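Verifying a published claim about the origin of postwar settlers

Posted in: Local and Family History, Twentieth Century
Posted by Folke Hägglund, 25th January

I write on behalf of the Dratotdale local history society, which has been asked to comment on a claim made in a recently published book. The author states that the settlement at Zanau, on the northern side of the valley, was established after the Second World War by a group of men who had left Europe under false names, and that the parish priest at the time helped to conceal them. The book has been reported in the regional press as settled fact, and descendants of the first families have written to us in some distress.

The society holds the following material:

A typed list of 211 persons who received plots at Zanau, giving surname, initial, stated place of birth and number of dependents. The list is not dated.

A baptismal register for the chapel, with 16 pages missing from the period in question. The author treats the missing pages as evidence of concealment.

Eight letters between the land agent, a Mr. Menon, and the office that allotted the plots. Three of them mention "the newcomers" without naming anyone.

The author's principal source is an interview with a man who was a child at the time. No recording has been deposited anywhere that we can discover, and the publisher has not replied to our letter of December.

We would be grateful for advice on two points. First, what records would normally exist for a settlement of this kind, and in what order should they be consulted? Second, is it proper for a society such as ours to issue a statement before the work is complete? We do not wish to defend anyone who does not deserve it, and we do not wish to see families accused on the strength of a rumor.

Siv Ekström

The matter should be divided into separate claims, each of which can be tested. As you report it, the author makes at least three: that the settlers arrived after the war, that some used false names, and that the priest knew of it. Proof of the first would tell you nothing about the second or third, and books of this type often move from one to the next without notice to the reader.

I would begin with the land records. A typed list of recipients is almost always a copy made for office use, and the original applications may survive in the files of the allotting authority. Applications commonly required a signature and a statement of previous residence. If a man signed for his plot and later signed a marriage entry, a tax form or a school petition, you have something to compare. A person living under an assumed name for decades leaves many signatures.

Next, consult arrival records for the ports through which settlers are likely to have passed. Search by place of birth as well as by surname. Clerks wrote what they heard, and a change of spelling between the ship and the land office is ordinary. It must not be presented as an alias unless other details also fail to match, such as age, occupation or the names of children.

Naturalization files should be requested at the same time, as they can take many months to be produced. Where they survive they tend to be the fullest source of all, and may include photographs, references from employers and police reports on character.

With regard to the register, I would ask whoever has custody of the volume to permit an examination of the binding. Pages that were cut out leave stubs. Pages lost through damp or poor sewing leave a different kind of gap, often with loosened leaves on either side. It is also worth asking whether a duplicate was sent each year to the diocese. Many parishes were required to do so, and the duplicate will show whether the missing entries contained anything of note. 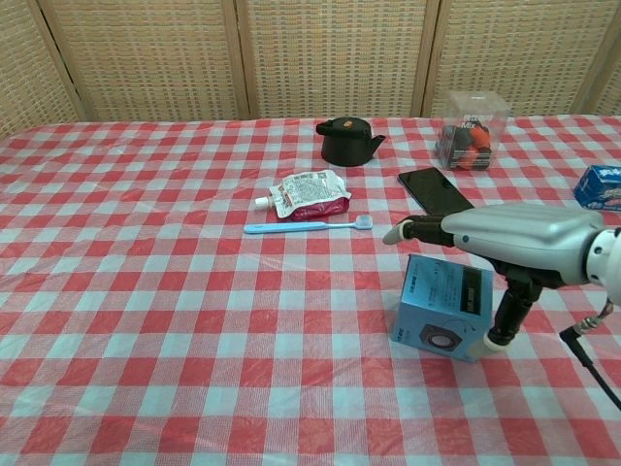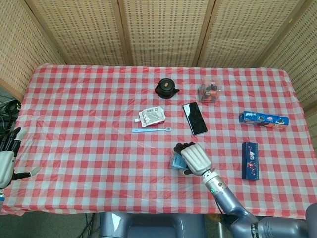
Checked tablecloth and woven screen, both views

The interview presents the greatest difficulty. Childhood memory is valuable for daily life and weak on motive. If the witness is living, a second interview should be arranged by someone with no connection to either the author or the society, and it should be recorded in full. Ask him how he came to know each thing he reports. A boy may have seen strangers at the chapel; he is unlikely to have known what papers they carried.

As to a statement, I believe a brief one would be proper. It should say what the society holds, what has been requested, and that no finding has yet been reached. I would leave out any opinion of the author.

Enari

Your letters from the land agent may be more useful than you think. Check for reference numbers at the top of each one. Offices of that period filed by number and the number on an incoming letter will usually lead to the whole bundle, including replies you do not have.

Also the word "newcomers" means very little by itself. In the settlement papers I have worked with it was used for anybody from outside the district, including people from the next valley.

I do not agree about the statement. Once you publish one you will be asked for another every month. Reply privately to the families and wait.

Folke Hägglund

I thank both members for their replies. The letters do carry reference numbers, in pencil, on the reverse. We had taken them for a later dealer's marks. A request has been prepared on that basis and will be sent this week together with an inquiry to the diocese about duplicate registers.

The question of a statement will be put to the members at our next meeting, with both views set out. In the meantime, if any reader holds papers relating to Mr. Menon or to the allotment of plots at Zanau, copies would be welcome. Originals should please be kept by their owners.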